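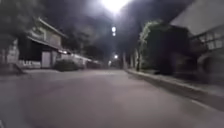

4.2 Night driving on residential streets

Figure 3. Night street, forward view. Motion blur softens the edges of the houses; the nearest streetlight blooms at the top.

The Warus rover was built in a shared workshop on a Sekton drive base, with the lane follower described in Section 3. Exposure was fixed for all night runs. Of 929 night images, 694 gave a usable curb line. In images such as Figure 3, the pale curb on the right remains distinct from the road, while detail on the house fronts is lost. We therefore fit the curb first and use the row of streetlights only as a check on heading. Images with no curb fit are skipped, and the last steering value is held for up to 17 control cycles.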